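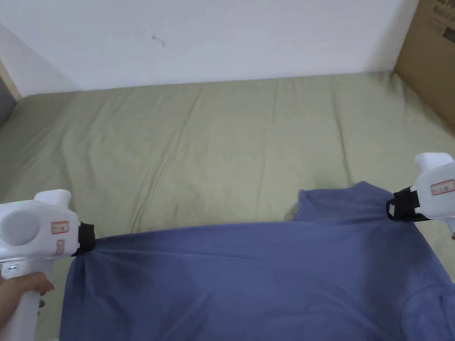 How the Lelleo Kit Teaches a Robot to Fold Clothes

Folding a T-shirt is easy once you know how. You pick it up, you feel where the corners are, and your hands do the rest. For a robot it is one of the harder jobs in the house. A cup keeps its shape when you move it. A shirt changes shape every time you touch it.

The Lelleo is a kit made by a company called Plerel. It helps people teach robots jobs like folding. This page explains what is in the kit, how it works, and what it can and can't do.

What is a gripper?

A gripper is the hand of a robot. Some grippers have five fingers like yours, but most have only two. Two fingers can open, close and pinch. That is enough to hold a spoon, a sock or the corner of a shirt.

Most grippers are bolted to the end of a robot arm. The ones in the Lelleo kit are different. They have handles, so a person can hold one in each hand. On a Lelleo gripper the body is white and the fingers are black. A small green light shows that it is switched on.

Why would a person use robot hands?

Think about how you learned to tie your shoes. Somebody showed you, and you copied them. Robots can learn by copying too, but there is a problem. Your hands have lots of bones and joints, and they can feel very small bumps. A robot with two fingers can't copy all of that.

So the person gives up their own fingers for a while and works with the gripper's fingers instead. Whatever the person manages to do with two plain grippers, a robot with the same grippers has a chance of doing too.

How a lesson works

Say the lesson is folding a T-shirt on a bed. The person lays the shirt out, then pinches it at two places along one edge, one with each gripper. When both sides are lifted, the cloth pulls tight between them and creases form across the middle. Then the person carries the edge over, lays it down and lets go.

While this is happening, the kit saves a record. The record has these parts:

What the work looked like.
Where each gripper was.
Which way each gripper was tilted.
How far its fingers were open.

One time through the job is called a demonstration. A single demonstration doesn't teach a robot much. If it saw a blue shirt on a green sheet once, it might be lost when it met a red shirt on a table. Plerel tells people to record 200 demonstrations of a job before they start training, with different clothes and in different rooms.

What happens next?

The recordings go to a computer program called Bondolico, which is sold with the kit. Bondolico looks through all the demonstrations for patterns. It might find that when an edge is lying flat, the fingers should come in low and close slowly. This part is called training. It can run overnight on a fast computer.

After training, the program is put on a robot that has two arms. The robot looks at a shirt it has never met and tries to fold it.

How well does it do?

A school club in Te Moana tried the kit in September. Club members recorded T-shirts first, then trained the program, then gave the robot 100 tries at folding. It made a fold the club was happy with 73 times.

Most of the misses happened at the beginning. The robot closed its fingers and picked up nothing, or it picked up the shirt and a bit of the sheet below it. Thin shirts were harder than thick ones. Shirts with long sleeves were not part of the test.

The robot was also slow. You could fold a whole pile in the time it took to do one or two.

Is it hard to use?

Holding the grippers feels strange to start with. You can't feel the cloth, so you have to watch the fingers closely. It is common to drop a corner and have to pick it up again. Your arms will get tired, and short sessions work better than long ones.

The fingers can pinch skin. Keep hair, necklaces and other people's hands away from them, and have an adult nearby when the grippers are switched on.

What comes in the box

Two grippers with handles
A charger with two sockets
The Bondolico program
A book of 7 practice jobs, from stacking cups to folding a towel

The robot itself is sold separately, and so is the computer for training. You can still record and play back demonstrations without them.

Words to know

Gripper: the part of a robot that takes hold of things.
Demonstration: one recording of a person doing a job from start to finish.
Training: the time when a computer looks for patterns in the recordings.

Try it yourself

Put a T-shirt on your bed. Fold it using only your thumb and one finger on each hand, and keep the other fingers tucked in. Next, try it wearing thick gloves. Which part was hardest, picking the shirt up or putting it down flat?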